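Subject: Re: [abella-bar] Hiltirel intake forms and the conflict check

Zainab,

Answers to your questions from last night, in the order you asked them. I've left your message in so people who joined the list in August can follow.

> On the conflict check: if a walk-in tells the front desk the name of the other side before we've run the search, do we have to turn them away? Two of the newer associates think yes. I think it depends on what else was said. Also, has anyone compared the Hiltirel form with the old paper one? It asks for the other side on page two, after the box where people describe their problem. That seems backward to me.
>
> Zainab Oyelaran

On the first point I'm with you. A name alone doesn't give us anything we could use against the person later. If the search comes back with a match, the desk tells them we can't help, gives them the referral sheet, and that's the end of it. The trouble starts when they've already told somebody the whole story. In our Westska office that happened with a lease dispute last spring. The caller talked to Lech Walczak for twenty minutes before he typed in the landlord's name, and the landlord turned out to be a client on another matter. Lech wrote a memo, was screened from the file and had no more to do with it. The landlord's lawyer in our office still had to explain all of this to her client, and it wasn't a pleasant call.

So yes, the order of the form matters. I did compare the two. The paper form has the parties at the top, then the date of the event, then the deadline question, then the story. Hiltirel puts the story first, probably because whoever built the template was thinking of accountants. You can move the blocks yourself under Templates, but you have to save a new version or the change disappears the next time someone logs in. Kevin Inga lost his twice that way.

What we use now:

- full name, former names, any business names
- everyone on the other side, including insurers and spouses
- date of the event and any court date
- one line only for the type of matter
- the story, on a separate page that stays locked until the search is done

The fifth one needs the paid plan. If you don't have it, print the page and keep it in a drawer.

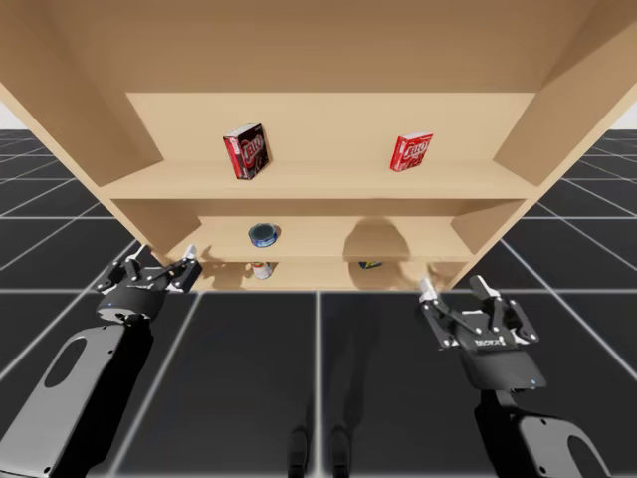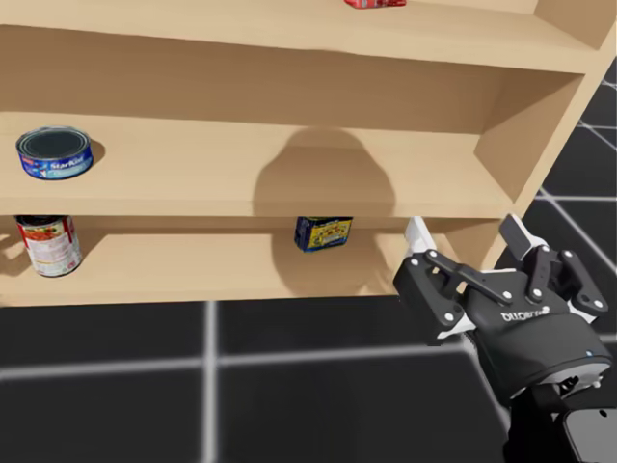

Stanisława Marciniak asked me to pass on that her office in Liluvden locks the story page too, and she doesn't think it goes far enough. People put the story in the e-mail they send before they ever see a form. She has added a notice to the contact page asking them to leave out details, and an automatic reply that repeats it. In her view the notice should say plainly that writing in doesn't make anyone a client, and it should sit right over the send button where it can't be missed.

I agree with her about the notice. I'm less sure about the automatic reply — by the time it goes out the details are already in your inbox.

On old records. We moved 3463 closed files into the search index, and 156 of them had no opposing party entered at all. Most were wills and simple deeds, so there was no other side to enter. The rest were filled in by hand from the pleadings. If you're planning the same thing, do the blanks first. A search that skips them will tell you there's no conflict, and you'll believe it.

Hiltirel's import takes 3000 rows at a time, so we split ours into two sheets. Check the accented letters when you're done. Stanisława Szewczyk was in ours under three spellings from her years as a co-counsel, and only one of them came up.

I haven't answered your question about former clients of lawyers who've moved firms, which needs more than a paragraph. If somebody here has a written policy for lateral hires that they can share, please post it. Ours is from before the merger and I wouldn't hand it to anyone.

I can send the reordered template as a file. Write to me off the list and say which version you're on, because the older one won't open it.

Regards,
Pat
Abella office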